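About Furkwood

A guest house with thick towels and a bed made up properly

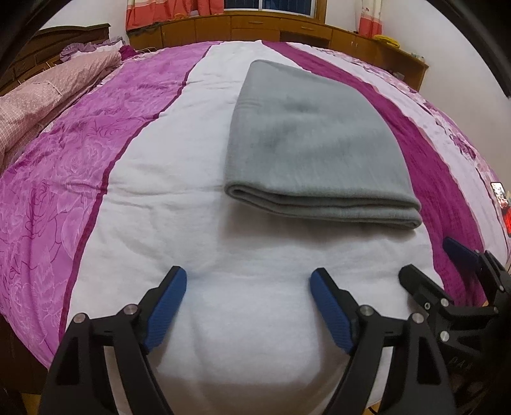 Ourania Kouris wrote to us in March that she had not slept under roses since she was a girl, and would we please never switch to plain white sheets. We promised her we wouldn't, and we have kept to it!

Furkwood has 6 bedrooms, and every one of them is dressed in color. We like a good strong purple, a pink quilt for the chilly end of the night, a ruffle here and there, and big printed flowers you can see from the doorway. The dark wooden headboards came with the house (they weigh a ton, and we wouldn't part with them), so the bedding has to stand up to them a little.

Folding is something we take our time over. Kosmas Karras taught all of us his way of doing it – long sides in first, then over and over again, with the smooth fold toward whoever walks in – and after 18 years we still hear his voice when a corner goes crooked. New people on the housekeeping side spend their first two mornings just at the linen table, with plenty of coffee and a lot of talking.

If you would like an extra quilt or a softer pillow, ask at the desk at any hour and we'll bring it up.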